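**Posted February 14, 2018**

# Call for participants: everyday chores by hand and by gripper

Bonska is looking for 39 people to take part in a paid study on household and stockroom chores. The work takes place in our test rooms in Brukeck and runs through the end of March.

We want to know which ordinary jobs a machine can do today, which it does badly, and which it can't do at all. Folding a towel is still hard for a machine. So is picking up a bottle cap from a tile floor, or putting a lid back on a jar. A person does these things without thinking, and we need good records of how.

## What you would do

Each participant comes in for 4 sessions. In a session you do a set of short chores twice: first with your own hands, then with a hand-held gripper that has two fingers and works like a large pair of tongs. The chores come from a fixed list:

- picking cups, lids and small containers up off the floor and setting them down inside a marked area
- sorting cutlery into a tray
- wiping a counter and putting the cloth away
- restocking a low shelf from a carton
- folding dish towels and T-shirts

You work at your own speed. Dropping things is fine and you will not be asked to repeat a chore because you dropped something. After each set you fill out a one-page form about what was easy and what was awkward. The forms matter to us as much as the recordings do.

We record your hands, the tool and the work surface. We do not record faces or voices.

## Who can apply

You should be 18 or older and able to stand, kneel and bend for short periods. You need to be able to squeeze a hand tool repeatedly for 20 minutes at a time. Left-handed people are very welcome, and so far we have too few of them.

No technical background is needed. We would like to hear from people who clean houses, stock shelves, work in kitchens or look after children, and from people who have never done any of these for money.

Please do not apply if you have a hand or wrist injury, or if you took part in the earlier Zitumov trial.

## Pay and practical details

Pay is $20 an hour, including breaks, and is sent by check after your last session. If you stop early, you are paid for the sessions you finished. Parking behind the building is free. Wear flat closed shoes and leave rings and bracelets at home. Sessions are offered mornings and afternoons, and we can fit a few people in after 5 p.m.

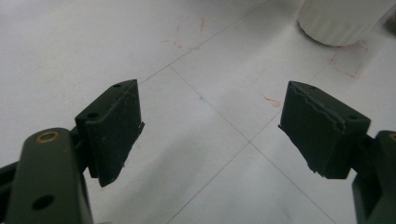
*Floor pickup: the two fingers of the gripper open over the tiles, with marker lines on the floor.*

## What happens with the results

The recordings go to our own staff and to our partner Seixas, which works on stockroom equipment. We will publish a short report listing each chore and how well current machines handle it. Participants get a copy by email if they want one.

## How to apply

Write to the Bonska study desk with your age, which hand you write with, and the times of day you can come in. Put "Chores" in the subject line. We answer every message within 9 days. Places are filled in the order we receive applications.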